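Kitchen tips for working next to the plating arm

Last changed 05/04/2019

At the Kotholm canteen we plate 42 cold breakfasts each morning, and since June the arm from Drustora takes part in it. I collected these tips from my own shifts. They may help other kitchens which are getting the same kind of help.

Put the plate down first, then the food. It sounds simple, but when we were in a hurry we used to hold the plate in one hand and fill it with the other. The arm wants the plate to lie still. If you must move a plate, stop the arm, move it and start again.

Separate your slices before the shift. Two slices which stick together are one slice for the machine. I lay them between sheets of baking paper the evening before, and this takes me 7 minutes.

Keep tall things at the far side of the table. Cans and the utensil holder can stay there, with the handles up, so you can still take a spoon without reaching through the working area. 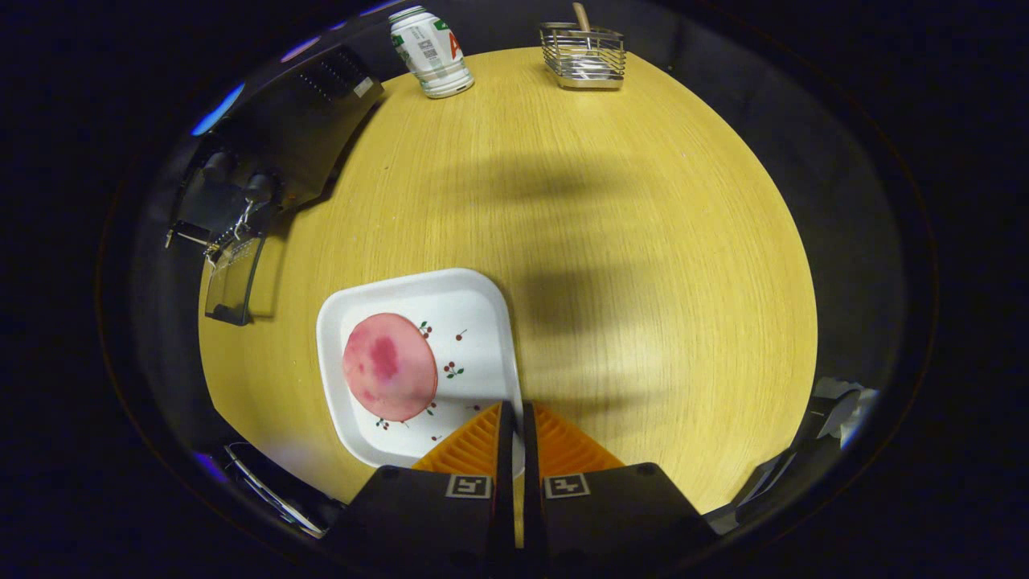
Wipe the soft pads on the fingers with a damp cloth after every tray, also between the ridges. Fat from cold meat goes in there and then the grip becomes weak. Do not use the rough side of a sponge. In our kitchen we tried it once and had to order new pads, part number 2432, from the Prelesard warehouse.

Cables belong behind the table. Before you mop, lift them on a hook, and let them down again only when the floor is dry.

Now something about the people. Before, two of us did the plating and one did the washing up. Now one person watches the arm and we change every 45 minutes, as watching makes you more tired than working. I did not expect this. My wrists are better, but I talk less with my colleagues in the morning – we asked for one common coffee break and we got it.

Write down every stop in the notebook, also the short ones. When the technician from Nowicki comes, he reads it first, and the repair goes faster.

For patterned plates, please see the separate page about settings.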